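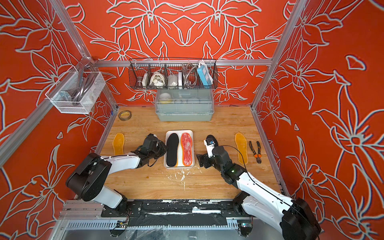
Part 3: Fitting and Pairing Your Insoles

Okay, boots off! If you came straight here from Part 2, you already have your work boots aired out and the old liners in the trash, so now comes the bit I like best. I wrote this section for the people who ordered the Viltthorpe insole kit and then emailed me asking which one goes where (there were a lot of you, and I'm sorry the card in the package was so tiny).

Before you start

Clear off a table. I like wood because a pen line wipes off mine and the insoles don't slide around. You want a tray in the middle for the pair you're working on, and everything else off to the sides. I put two insoles in the tray, next to each other, and keep the others out on the tabletop till it's their turn. Pliers and a roll of tape should be close enough to grab without getting up.

Note: a tray with a low rim is fine. A cookie sheet works too, mine did for years.

Step 1. Sort by color, then by foot. Lay the insoles with all the toes pointing the same way. It sounds fussy, but I once trimmed two lefts in one evening, and a replacement pair from Corstead took until December to show up.

Step 2. Pull out the old liner. Most of them just peel up. If yours is glued at the heel, grip the edge with the pliers and roll it toward the toe, slowly. Don't yank! You'll leave half the foam behind and then you're in there with a butter knife.

Step 3. Clean the bed of the boot. Dry glue comes off in little white crumbs and gets absolutely everywhere. Shake the boot out over the trash and wipe the table when you're done, or you'll be pressing crumbs into the next pair.

Step 4. Trace. Set the old liner on top of the new insole, line up the heels (always the heels, never the toes) and draw around the front with a ballpoint.

Step 5. Trim outside the line. Take a sliver, try it, take another sliver. Benedito Frota cuts right on the line in one go and gets away with it. I don't.

Caution: stop trimming at the ball of the foot. The arch and heel are shaped, and once you cut into them the insole will walk forward on you all day.

Step 6. Slide it in and stand up. Wear the socks you really wear. Walk 40 steps on a hard floor. If the toe curls, go back to Step 5. If the heel slips, go on to Step 7.

Step 7. Tape the heel, if it needs it. One short loop of tape, sticky side out, pressed down under the heel cup. Give it a night before you decide you hate it.

Mixed pairs

Plenty of people have one foot that wants more cushion than the other, and you're allowed to mix! I run a firmer one on the left. Just check that both sit at the same height in the boot. If they're off by more than 3 millimeters you'll feel it in your hip by lunchtime.

Putting things away

Spare insoles go flat in a bin with a lid. Please don't fold them, and don't stand them on their toes. Small stuff lives in a wire basket up on the wall at my place, the kind with compartments, and I won't pretend it's only shoe stuff in there.

If you need a second set, ask for refill 764 from Sarkar and mention which boots you have. Rogério Seixas answers those emails and he's much faster than me.

Part 4 covers laces and eyelets.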